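Posso ver quem doou para a campanha de um vereador?

Perguntado por Nusrat Sial em 12 de outubro de 2023

Moro numa cidade pequena e queria saber de onde veio o dinheiro da campanha de um vereador eleito na última eleição municipal. Liguei para a câmara e me disseram que não guardam isso lá. Existe algum lugar público para consultar ou preciso fazer um pedido formal? Tenho o nome de urna dele, mas não o número.

2 respostas

Montserrat Carrillo
Não precisa de pedido. As contas de campanha ficam no site do TSE, no DivulgaCandContas. Escolha o ano da eleição, o estado, o município e o cargo, e procure pelo nome. Na ficha do candidato há uma parte de receitas, com os doadores e os valores, e outra de despesas. Na minha cidade a lista do vereador que procurei tinha só 4 doadores, e um deles era o próprio partido.

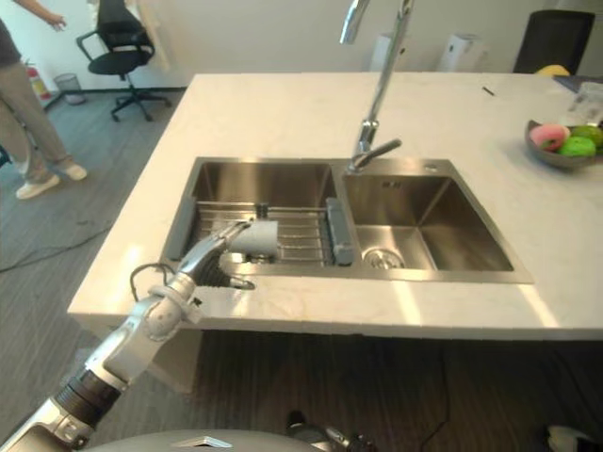 E se o doador que aparece for o partido, dá para saber quem deu o dinheiro ao partido?

Procure a lista de doadores originários na mesma ficha. Quando o partido repassa doação de pessoa física, o nome dela costuma constar ali. Se o dinheiro saiu do fundo eleitoral ou do fundo partidário, aparece só a origem do fundo. Empresa não pode doar, então CNPJ nessa lista normalmente é de partido ou de outra campanha.

Kamolrat
Eu tentei no celular e a página não carregava, no computador abriu. Também dá para baixar a planilha no portal de dados abertos, mas vem o estado inteiro junto, é pesado. Filtra pelo município antes de qualquer coisa.

Esta página foi útil? 100 pessoas marcaram que sim
Visualizações: 2672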